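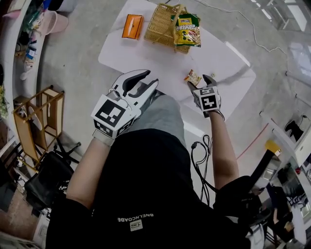

Re: Snack table, Mabula room
From: Muthoni Kariuki
To: Darnwood staff list

Dear colleagues,

Further to Mr Minja's message, the white table will remain in use for shared snacks. The wicker basket is to stay on it, with the tissue box beside it. Single wrapped packets should be returned to the basket at the end of each session. Larger bags may stand against it.

Requests for October should reach me by noon on Thursday.

Yours sincerely,
Muthoni Kariuki

Dennis Minja wrote:
> Could the office please confirm where snacks are to be kept?
> Small packets are being left out on the table top.
>
> Regards,
> Dennis Minja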